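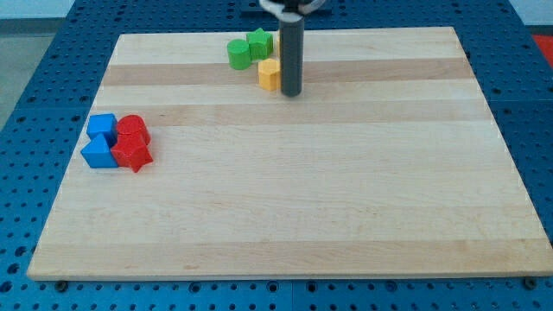

September, 9:40. Sovska cell again. Finger zero had drifted, so it was missing low on the yellow block and blaming the vision.

- Re-zeroed the gripper on the bare maple, then against the 12 mm gauge. Fine now.
- Near corner bolts on the board snugged up. Left one took a quarter turn – my fault, see last entry.
- Ran 13 picks on the red and blue group. Stars are still a pain to grab by the points.

Spare finger pads on order from Drornodard, allegedly. Don't lend the 6 mm hex key to Trovovik again.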